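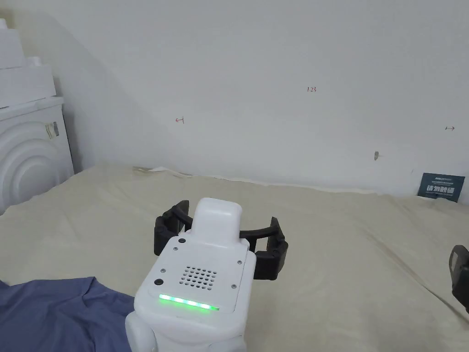
讲者：Ognjen Nikolaidis

开场先不放标题，等大家坐稳。后排的人总要再挪一次椅子。

今天讲搬家。准确一点，讲搬家时我们怎么对待自己的书。我从Sketirano搬到Jeltatville，全程两天，打包花了整个八月。我太太的东西三个晚上装完，剩下的时间都是我的书。

（停一下，看有没有人笑。没有就接着讲。）

先说数目。我一共有914本书。这个数是搬家公司要的，他们按本数估箱子。我在电话里报了700，报的时候很真诚。人对自己藏书的估计，跟人对自己酒量的估计是一个路数，只是方向相反。

搬家公司叫Panasiuk，来的师傅看了一眼书架，问我：“这些都看过？”爱书的人都被问过这句话，也都备有答案。我备的是那种高雅的回答，说藏书是为了将来。师傅听完点点头，说将来比较重，要加钱。

第一段：分类。
我起初按主题分：历史、园艺、小说、“别人送的”。最后一类占了整整一面墙，里面有两本一模一样的《面包入门》，扉页上的赠言笔迹不同，祝我的话倒是一样。我至今没烤过面包。
后来按尺寸分，因为箱子只认尺寸。于是一本哲学史和一本烤箱说明书贴着脸走完全程，抵达时双方都没有受到什么影响。

（这里问听众：谁家里有一本书，搬过三次以上，从没翻开过？等人举手。我自己先举。）

第二段：扔。
网上的建议是拿起来，问自己还喜不喜欢。我试过，拿起来就坐下看了，一下午处理掉一本，还是看完了才处理的。
改成站着挑，膝盖决定取舍，快得多。到晚上十点，我对俄国小说的态度已经相当强硬。
挑出来的送去Zorkent，那是我们街口的旧书店。老板收了一半，另一半请我带回去。过了一周我去道别，花钱买回了四本，其中一本夹着我自己的牙医预约单。

第三段：上架。
新家的书架是我量好尺寸订的，每层隔板长1000毫米，图纸我核对了两遍。没核对的是墙。Jeltatville的老房子里，墙是一种意见，每一面都有自己的看法。书架现在往左斜，书也往左斜，客人进门以后头也往左斜，看起来对我的藏书很有兴趣。
（时间不够的话，跳过下面关于书立的部分。时间够也可以跳过。）
书立：别买做成大象形状的。大象看着稳，轻得很，一推就走。我现在用两块砖，洗干净了，外面包了一层旧绒布。

第四段：那只没拆的箱子。
每次搬家都会剩一只。我那只上面写着“重要”，字是我写的，里面是什么我已经想不起来了。它现在放在走廊，上面摆了一盆绿萝，算是家具。
我太太提议打开看看。我说再等等，万一里面还是书呢。

（喝水。如果主持人已经站起来，直接进提问。）

提问环节备忘：
有人会问电子书。回答：我有阅读器，装在第六箱，还没找到充电线。
有人会问怎么劝伴侣少买书。请他们去问我太太，她坐在第三排，她也没有办法。
散场后门口桌上的旧书可以随便拿，请至少拿一本，我的车停得很远。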